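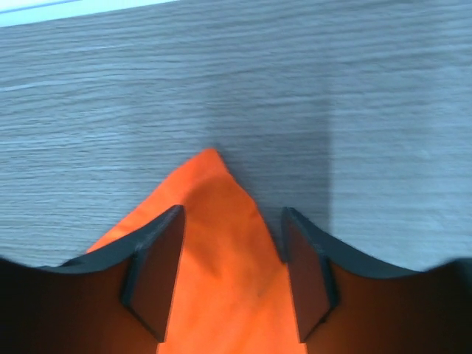 # Manipulation Test Technician (gripper comparison), Prunitz

Prunitz is hiring 2 technicians to run the bench work on our gripper comparison. The job is hands-on. You will mount grippers, run set tasks with cloth and other soft items, record what happens, and tell the engineers when a number looks wrong. You don't need a degree for it.

The posts are fixed-term, starting in March, with a possible extension if the second half of the project is funded. Both are based at our Windau site. Remote work isn't possible apart from some of the write-up.

## What the project is

We build handling cells for laundries and textile sorting plants. Our customers keep asking which gripper they should buy for flat cloth, and so far we have answered from experience. We want to answer from a proper set of trials.

The comparison covers 4 grippers:

- **Pernach A**, a parallel gripper with flat, blade-shaped fingers
- **Pernach B**, the same body with padded fingertips
- **Su**, a softer two-finger design with a force sensor at the base
- our own in-house gripper, which has been through several rounds of changes and will be frozen before the trials start

Each one goes on the same arm, with a small camera at the wrist, and does the same jobs: pick up a cloth by its corner, pick up a cloth from the middle, pull one cloth off the top of a pile, and hold an edge while the table moves. We also compare two controllers. One closes to a set width and stops. The other closes until it reads a set force. Some of the grippers do better with one than with the other, and we want that in the results as well.

The pilot round is finished. It produced 2,686 recorded grasp attempts, and a fair share of them could not be used. The most common problem was labeling. People disagreed about what counted as a dropped corner and what counted as a slip. The second was lighting. A corner that lies in the shadow of the arm is harder for the detection software, and we had not kept track of which attempts were affected. The new protocol has a field for this and you will be filling it in.

## What you will do

Most days follow the same pattern. In the morning you check the arm, calibrate the wrist camera, and run a short set of reference grasps. If those are within limits, you start the day's list. The list tells you which gripper, which controller, which cloth, and which starting position. You lay out the cloth, start the attempt, watch it, label it, and reset. A good day is long and repetitive.

Other regular work:

- swapping grippers and fingertips, and checking torque on the mounting screws
- measuring finger wear and replacing tips on schedule
- washing, drying, and ironing the test cloths so that they start in the same state
- reviewing wrist camera clips with the other technician and settling labels you disagree on
- keeping the bench log up to date, including the dull entries
- helping with small fixture jobs — brackets, cable guides, table stops

Around one day a week goes to clip review and write-up. You will be asked to put your name on the sections you write. The final report goes to customers, and we intend to publish the protocol and the labels along with it.

You will not be asked to write control software. If you can read a Python script and change a parameter without breaking it, that helps, and we'll show you the parts you need.

## What we are looking for

You should have:

- experience with repeated practical work where small differences matter, such as lab testing, quality inspection, machine setup, garment work, or electronics assembly
- the ability to follow a written procedure closely, and to say so when you didn't
- clear written English, enough for a bench log that someone else can use a year later
- comfort with hand tools and calipers
- good color vision, or a willingness to work with us on other markings for the cloths

It would help if you also have:

- time spent with any industrial or collaborative arm, as an operator or otherwise
- experience labeling images or video
- some knowledge of fabrics: weave, weight, how a cloth behaves after several washes
- basic spreadsheet skills beyond sorting and summing

We have hired from laundries, sewing workshops, and a bicycle repair shop in the past. If your background isn't on the list, apply and explain the connection in a sentence or two.

## Working conditions

The post is full time. The bench runs in two shifts, 7:00 a.m. to 3:00 p.m. and 11:00 a.m. to 7:00 p.m., so both technicians are there in the middle of the day for label review. You swap shifts every second week. If you would rather stay on one shift permanently, tell us in the application. It may be possible if the other person agrees.

The work involves standing for part of the day. The table height adjusts, and labeling can be done seated. There is little heavy lifting; the arm stays where it is, and the heaviest item you'll carry is a crate of cloths. The test room is kept at a steady temperature and humidity, and it is on the dry side. Bring a water bottle. Drinks stay outside the taped line.

The arm runs at reduced speed whenever a person is inside the marked area. You'll complete safety training in your first week and won't run attempts alone until it has been signed off. The stop button is yours to press at any time, and you will not be asked to make up lost attempts after pressing it.

Pay is on the technician scale, and the step depends on experience. We will tell you the exact step before the interview so you can decide whether to come. Paid leave, sick leave, and a travel pass for the Windau line are included. Overtime is rare and is paid or taken as time off — your choice.

## Who you will work with

The project is led by Dehua Mao, who wrote the trial protocol and ran much of the pilot. You report to Dehua directly. The controls engineer and the mechanical designer work in the same building and come down to the bench most days. The designer of our in-house gripper does not take part in labeling, and labels are entered before anyone outside the bench sees the results for that day. We sell one of the grippers in the comparison, and the trial has to hold up when a customer asks about that.

The manufacturers of the other grippers have been told about the trial. They may comment on the mounting and the settings before it starts. They have no say in the results.

## How to apply

Send us:

1. A résumé, no longer than two pages. No photo, please.
2. A short letter, one page at most, describing a piece of repetitive work you have done and a mistake you caught in it, your own or someone else's.
3. The earliest date you could start.

Put "Gripper bench" in the subject line. Send everything as a single PDF to the Prunitz hiring address on our contact page. If PDF is a problem, plain text in the email is fine. Applications are read as they arrive, and we'll take the notice down when both posts are filled.

Interviews are held at Windau and take half a day. The first part is a conversation with Dehua and one of the engineers. The second part is at the bench. You will run a short list of grasps with one of the Pernach grippers, using the written procedure, and label a set of clips from the pilot. You can ask questions throughout. We look at how you handle the unclear cases and what you write down about them, and speed doesn't count. Wear closed shoes and tie back long hair. Travel costs are refunded against receipts, and lunch is provided.

If you need an adjustment for the interview or the job, tell us when you apply or at any point after. The bench can be set up for left-handed use, and the labeling software works with a keyboard alone.

## Common questions

**Can I apply for part time?** Yes, if you can work at least three days a week and overlap with the review hours. We'd then look for a second part-time person to share the post.

**Is this a student position?** No, though students who can work the hours are welcome to apply. We can't supervise a thesis on this project.

**Can I see the protocol first?** Applicants invited to interview receive the current version with the invitation. Please read the section on labels before you come. Comments on it are welcome, and you can bring them on paper.

**What happens after the fixed term?** If the second half goes ahead, it covers towels and fitted sheets, and current technicians will be offered the posts first. If it doesn't, we'll tell you at least two months before your contract ends.

Questions about the work itself can go to Dehua Mao through the same address. Replies usually take a few working days during bench runs.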